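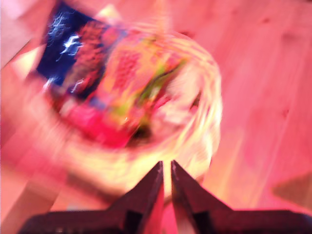 Keeping the fingers straight: a talk with Teodoro Mangubat

Teodoro Mangubat looks after the picking arm at Fundlow, where it moves packets of sweets and snacks between bowls and cardboard boxes. He has had the job since May. Before that he serviced conveyor drives at Lopes.

Most of his attention goes to the two fingers. "They come to a narrow tip, and the tip is what wears," he said. "If one gets a burr on it, you'll tear a bag sooner or later."

He checks the gap between them each morning with a feeler gauge, then closes the gripper slowly and watches whether the tips meet. If they don't, he loosens the screws at the base, squares both fingers against a steel block and tightens them again in turns. The last full set was changed on 2nd January, after 685 hours of running.

Glossy wrappers give him the most bother. 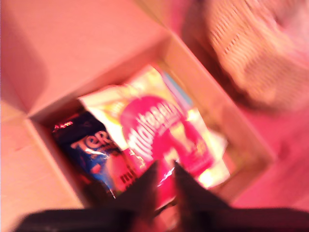
"A Maltesers bag has a crimped end and a lot of shine on it, and the middle of the bag moves when you pinch it," he said. "You want a light grip and a slow close. I start at the lowest force setting and work up until it holds."

He runs 100 trial picks after any change to the fingers and writes the drops in a notebook kept beside the controller. Morura, the firm that supplied the arm, wanted the log kept on a tablet. He does both.

The camera on the wrist gets less of his time. He wipes the lens cover with a dry cloth and checks that the colour hasn't drifted. "Pink's a common one. I sort out the white balance before I touch anything else."

Asked what he would change, he mentioned the cable. It rubs at the elbow joint, and he has sleeved it twice. A longer one is on order from Utwood.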